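Gokthorpe Makers' Hall, Front Table Group
Minutes of the meeting held November 17, 2021

Present: Gilmar Sampaio (chair), Sofia Karamanlidis (minutes), Pantelis Giannakopoulos, Prodromos Xenos
Apologies: Benedito Araújo, who sent his notes by email

1. Last meeting

Minutes accepted with one correction. The coat hooks were put up by Prodromos, not Pantelis, and they are holding up beautifully. Gilmar thanked him again, and so did everybody else at the table.

2. Open evening

What a night! The sign-in sheet has 125 names on it, against 44 in June, and a good many of those are people we had never met before. Pantelis said the best part for him was the families who stayed on right up to closing and had to be walked to the door still talking. Sofia has had three emails since from parents asking when the next one is.

The coat rack was too close to the entrance and we had a jam there in the first half hour. Next time it goes against the back wall, next to the Erkari cupboard. Prodromos will check that the cupboard doors can still open all the way.

Benedito wrote that the sound in the small room was hard to follow from the last row. Gilmar has a better speaker at home and is happy to bring it.

3. Candy on the welcome table

This took up more of the meeting than planned, and it was a great discussion. The candy went over so well that everyone wants to keep it as a regular thing, on club nights too. Both the clear scalloped bowl and the white mug were talked through.

Pantelis loves the bowl. It's low and open, you can see what's in it from every side, and small kids can reach in without knocking anything over. Sofia is on the side of the mug, which takes up hardly any space and is easy to carry over to whoever is stuck at the far end of the room. Gilmar pointed out that we don't have to choose, and we didn't: the bowl for the welcome table, the mug for wherever people are sitting.

Wrapped candy only, agreed by all. The twist-wrapped kind is cheerful to look at and easy for little hands to open. Prodromos asked if we could have some without gelatin, and Sofia will read the labels at Chmielewska before she buys. Benedito's note asked for "more of the red ones, please," and this has been recorded at his request.
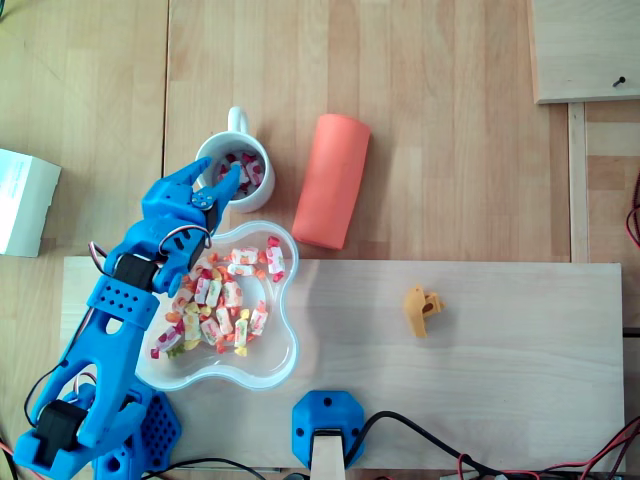
4. Shopping and money

Sofia buys the candy from Chmielewska, 2 large bags to begin with, and hands the receipt to Gilmar. Paper napkins and a second trash can for wrappers to come from Pradorard, where Pantelis has to go anyway for the light bulbs. The trash can should have a lid that opens with a foot pedal if they have one in stock.

Nobody wanted to put out a coin jar next to the candy. It stays free for anyone who comes in.

5. Name tags

The sticky ones fell off sweaters all evening. Prodromos has found clip-on holders that can be used over and over and passed a sample around. Very nice! We'll order one box and see how they do on a club night before getting more.

6. Next open evening

Everyone is in favor of another one in June, when we can have the side door open and some chairs out on the grass. Gilmar will ask for the hall. Sofia would love a drawing corner for the kids, and Pantelis offered his long roll of brown paper to cover the tables.

7. To do

Gilmar: book the hall, bring the speaker
Sofia: candy, labels, thank-you note to the people who baked
Pantelis: Pradorard run, brown paper
Prodromos: coat rack, cupboard doors, name tag order
Benedito: update the welcome sign (the old opening hours are still on it)

8. Any other business

The kettle in the kitchen is slow but works. Prodromos has descaler and will give it a go before the next club night. Two umbrellas and a child's green mitten are waiting in the lost property box.

Minutes taken by Sofia Karamanlidis. Please send corrections to her before the next meeting.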